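Trays, Cups and Mugs: The Gulldale Tea Table Gallery

Welcome to the tea table page, which started life as a small corner of our Gulldale kitchen pages and has been growing quietly ever since, much like the shelf of mugs it was meant to celebrate. I have always had a weakness for a good tray. Give me a pretty one with a decent rim and I'm happy to drink whatever you put on it, and I suspect a fair few of you feel the same, judging by the letters that arrive whenever we mention tea things (usually on a Wednesday, for some reason, and usually asking where to find a particular cup to replace one that's been broken).

The idea of the gallery is a simple one. We like to look at ordinary things for drinking out of and carrying about, set out on a table, with a bit of chat alongside. You won't find many matching sets. My own cupboard has 32 mugs and cups in it at the last count, and hardly any of them were bought together, so it would be a bit rich of me to lecture anyone about keeping to a service!

Round trays are my favourites, I'll say that now. A rectangular one is easier to store, certainly, and slides down the side of the fridge very obligingly, but a round tray in the middle of a table makes people lean in and help themselves. Dark red is a lovely colour for one. It's rich without being fussy, it goes beautifully with a bit of gold in the middle, and a pale mug stands out against it in a way it never would on white or cream. On a marble-patterned table in a soft beige it looks warmer still, and I do think those mottled tops are kind to crumbs.
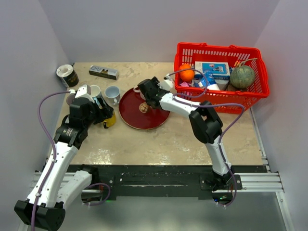
I'm fond of a decorated centre too, although it does lead to a little dilemma every time the tray comes out. Do you leave the pattern showing, with the cups round the outside like guests at a village dance, or do you fill the whole thing up and let people discover the gold as the cups are taken away? I go back and forth. For a small gathering I leave the middle clear, and when the whole family comes I cram on everything that will fit and hope for the best.

Mugs with a bit of colour in them
A pinkish white is such a forgiving shade for a mug. It's gentler than bright white first thing in the morning, and it sits happily with almost anything else you own. I like a proper looped handle, large enough for two fingers at the very least, and I always turn the handles outwards when I'm setting a tray down for company. It saves all that reaching across and apologising.

Something to put things in
Every tea table wants a basket of some kind nearby. Ours has held biscuits, napkins, sugar sachets brought home from holidays, and on one memorable evening a sleeping kitten. I line it with a clean tea towel when there's anything floury going in, and shake the towel out of the back door afterwards for the sparrows.

Looking after a tray
A soft cloth and warm soapy water will do for most of them, followed by a good dry with a second cloth. I'm careful with gold decoration and never go at it with anything scratchy, having ruined a rather nice one from Primano when I was younger and more impatient. It cost 18 pounds, which felt like a fortune at the time, and I kept the poor thing for years afterwards as a stand for seed pots. If yours has a metallic-looking rim, run the cloth right round the underside of it as well, where the tea likes to hide.

Storing them
I stand my trays on end in an old letter rack, with a sheet of felt between any two that are likely to rub. Cups go on the shelf above, one deep if there's room, and stacked in pairs if there isn't. Hooks are very handy for mugs, but do check the handles will go over them before you screw the whole row in. I put up a lovely long rail that was 128 cm from end to end and then found that my fattest handles wouldn't fit on a single hook.

If you have a favourite tray of your own, or a cup that's survived more house moves than you have, we'd love to hear about it. Write to us through the Gulldale contact page and tell us a little of where it came from and what you drink out of it. Shorter notes go up on the letters page as they come in, and the longer ones are kept for the winter round-up, when there's more time for sitting down with a pot of something hot.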